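4 料箱的安装、装料与日常维护

本章适用于Policarpio系列灰色敞口料箱，内容包括料箱就位、装料、底面检查、清洁和内壁补漆。料箱支架的装配见第3章，隔板及附件见第6章。

4.1 开始之前

确认以下物品已备齐：

料箱本体一只
支架定位销四枚（随支架供货）
水平尺，长度不小于料箱短边
塑料刮板、无绒布、中性清洁剂
Murkum灰色补漆套装（仅4.5节使用）

注意：料箱边缘为折边钣金，搬运时须戴防割手套。料箱须由两人抬放，不得单手提拉后壁。后壁向外倾斜，不作为提手设计，长期受力会使折边处开裂。

4.2 料箱就位

1. 关闭工位电源并挂牌。在挂牌上写明姓名和时刻。

2. 清除支架上表面的碎屑。支架与箱底之间夹有异物时，箱底会产生局部鼓起，小件容易滚向一侧堆积。

3. 两人抬起料箱，使较高的后壁朝向工位内侧，较窄的前壁朝向操作者，平稳放下。

4. 依次插入四枚定位销。先插对角两枚，再插其余两枚。销头应与支架面齐平。

5. 将水平尺放在箱底中部，沿长边和短边各测一次。气泡偏出刻线时，用支架调节脚修正，不得在箱底下方垫纸板或胶垫。

6. 检查箱口上方及左右两侧。线缆、软管不得搭在侧壁折边上。若线缆必须从前角附近经过，应扎紧固定，扎带尾端朝向箱外。

7. 取下挂牌，恢复供电。

说明：料箱总载重上限为85千克，包含隔板和附件的重量。超过上限时箱底中部会下挠，且卸载后不一定能完全复原。

4.3 装料

1. 核对工件与料箱是否匹配。带尖角的铸件和未去毛刺的冲压件应使用带衬垫的料箱，订货时注明Brudon衬垫。

2. 从靠近前壁的一侧开始放入工件，逐步向后。不得从箱口高度直接倾倒。

3. 工件堆放高度不得超过前壁上沿。后壁较高的部分用于挡料，不计入有效容积。

4. 工件与各侧壁之间留出63毫米以上的空隙。四角处的工件最难取出，批量较小时四角应留空。

5. 装料完毕后，用手轻推表层工件，确认没有竖立或互相卡住的情况。

注意：禁止将包装膜、扎带头、标签纸与工件一同放入。上述杂物贴附在箱底后，会遮住底面，影响4.4节的检查结果。

4.4 底面与内壁检查

每累计取料4,000次检查一次，或每周五下班前检查一次，以先到者为准。检查前料箱必须清空。

1. 用手电从前壁一侧低角度照射箱底。正常使用的箱底会有擦痕和条纹，经常受摩擦的部位较亮，属于正常磨损。

2. 用指甲横向划过擦痕。指甲不受阻时不作处理；指甲明显受阻时，按第6章更换底板。

3. 查看箱底有无深色圆点。先用无绒布擦拭。能擦掉的为油污；擦不掉的，用塑料刮板轻刮后再判断是锈点还是凹坑。

4. 检查内后壁的浅色漆面。磨损通常集中在下部，先出现细划痕，再连成片状，露出深灰色底层。 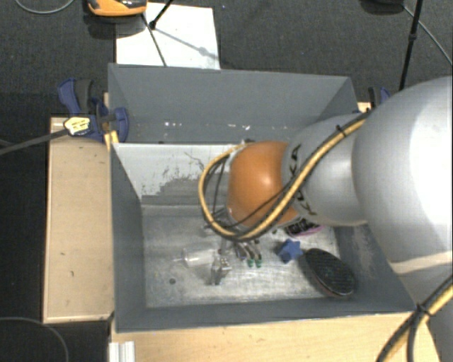 5. 检查后壁灰色面板的下缘，记录掉漆和亮点的位置。零星小白点不影响使用，成片起皮时应按4.5节处理。

6. 检查左右侧壁。侧壁靠近底部的浅色擦痕多由工件刮碰造成，只需在记录表中注明。

7. 将检查结果填入料箱记录表。表中“内后壁”一栏分为三级：

A级：仅有细划痕，漆面连续。继续使用。
B级：有片状脱漆，边缘牢固。继续使用，下次检查时对比面积。
C级：脱漆边缘翘起，或有漆片落入箱底。停用并补漆。

说明：分级只看漆面边缘是否牢固，不看面积大小。边缘牢固的大片脱漆仍为B级。

4.5 内后壁补漆

1. 清空料箱，拔出定位销，将料箱移至通风处。补漆不得在工位上进行。

2. 用塑料刮板去除翘起的漆片。禁止使用钢刮刀或角磨机。

3. 用320目砂纸打磨脱漆区边缘，直至手摸无台阶。深灰色底层不必磨穿。

4. 用无绒布蘸中性清洁剂擦净，再用清水擦拭一遍，静置至表面干燥。

5. 薄涂第一层，等待大约两小时后涂第二层。每层均由上向下涂刷，避免漆液在底角积聚。

6. 静置过夜后按4.2节重新就位。

注意：补漆颜色与原漆可能略有差异。不得为统一外观而改用亮光漆。亮光漆面反光较强，目视检查时不易发现细划痕。

4.6 日常清洁

1. 每班结束后清空箱底碎屑，用软毛刷由后壁向前壁清扫，再用吸尘器从前壁内侧吸出。

2. 不得使用压缩空气吹扫。碎屑会被吹入支架和定位销孔。

3. 油污较多时，用中性清洁剂擦拭。禁止使用丙酮和含氯溶剂。

4. 擦净后确认四个底角无积液。

4.7 备件与联系

底板组件订货号1,749，含底板一块和密封条两根。定位销按四枚一组供货，不单独拆售。订货时请附料箱记录表的复印件，并写明料箱铭牌上的批次。

备件仓库设在Illport，工作日十六时前收到的订单当日处理。技术问题请联系Prakash Varghese，退换货请联系Grigore Iordache。

隔板的安装步骤见第6章，更换底板前应先拆除全部隔板。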